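Lekon Desk Organizer and Tablet Station
Set-Up Guide
Last updated: August 2023

Section 3. Setting up the desk

This section covers placing the organizer box, standing the tablet in its case and running the charging cable. Read it through once before you start. If you have the two-desk layout, set up the main desk first and leave the side desk for step 9.
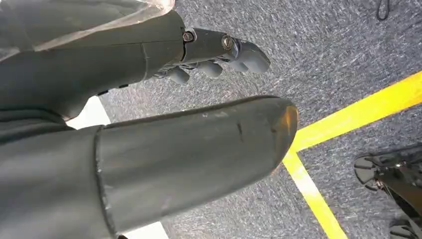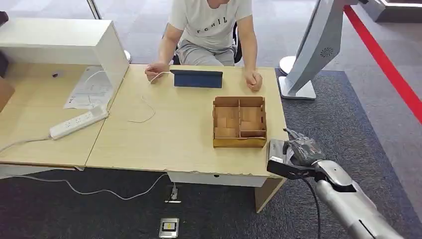
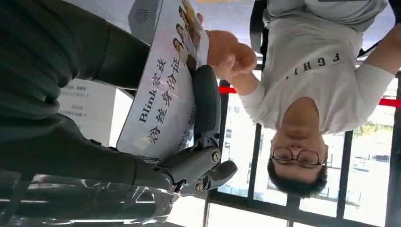

Before you begin

Clear the main desk and wipe it with a dry cloth. Do not use furniture polish. It leaves a film that lets the box slide, and it can mark the unfinished underside of the box.

You will need:

The organizer box, already assembled (see Section 2)
The tablet, in its folding case
The charging cable and adapter
The power strip
Four felt pads from the Lekon parts bag
Two cable clips from the same bag

If the parts bag is missing, order part 3278 from Willik. The bag also contains two spare divider panels. They are not used in this section, so put them away in a drawer.

Placing the organizer box

1. Turn the box over and press one felt pad onto each corner. Hold each pad down for 10 seconds. The adhesive reaches full strength overnight, but you can carry on with the set-up right away.

2. Turn the box upright and set it on the side of the desk you write with. Leave at least 10 cm between the box and the front edge of the desk.

3. Check the dividers. Each one should sit all the way down in its slot, level with the others. If a divider stands up higher than its neighbors, lift it out, turn it end for end and try again. Do not tap it down with a hammer or a shoe.

Note: Leave the box empty until the tablet and cable are in place. It will be moved at least once more in step 8.

Caution: The panels are thin. Never lift the box by a divider. Pick it up from underneath with both hands, even when there is nothing in it.

Standing the tablet

4. Open the case and fold the cover back until it makes a stable support. Cases differ. If yours has more than one groove, start with the groove nearest the middle.

5. Stand the tablet in front of the chair, with the screen facing the person who will use it. A distance of around 400 mm from the front edge suits most people. Sit down and check for glare from windows and ceiling lights before you go any further, as it is easier to change the angle now than after the cable is clipped down.

6. Press lightly on the top corner of the tablet. It should not rock or slide. If the case folds flat under light pressure, the cover is not fully seated in the groove.

Running the charging cable

7. Unwind the whole cable and lay it on the desktop. Work out any kinks by hand. Plug the small end into the tablet first, then lead the cable away to the side where the power strip will go.

Leave a loose loop of cable on the desktop next to the tablet. The loop lets you pick the tablet up and turn it without pulling on the socket. It should be big enough to put your hand through. Do not tie it, and do not wind it tightly around the adapter.

Caution: A cable pulled tight across the desk will wear at the plug. If there is no slack left for a loop, move the power strip closer or use a longer cable.

8. Press one cable clip onto the desktop past the loop, on the power strip side, and the other near the desk edge. Snap the cable into both. Now slide the box to its final position, making sure that no part of the cable is caught under it.

Placing the power strip

9. Set the power strip on the side desk, or on the far end of the main desk if you have only one. The outlets must face up and stay uncovered. Keep papers, cloths and cardboard off the strip.

10. Plug in the adapter, switch on the strip and look for the charging symbol on the tablet. It may take up to 30 seconds to come on if the battery is very low.

Warning: Do not plug one power strip into another. Do not run the strip's cord under carpet or under the feet of a chair — a caster rolling back and forth will cut through the covering in time.

If something is not right

The box slides when you reach into it. One of the pads has probably folded under. Peel it off, clean the spot and fit a new one.

The tablet tips backward. Move to the next groove in the case, or turn the case around if it can be used either way up.

The cable comes out of the clip. The clips fit cables of ordinary thickness. For a very thin cable, use the Pinder narrow clips, sold separately.

The tablet does not charge. Try a different outlet on the strip, then a different cable. If neither helps, see Section 6.

Questions about this section can be sent to Cecilia Kwofie at the Lekon parts desk. Please give the number printed on the bottom of the box.

Next: Section 4, Filling the compartments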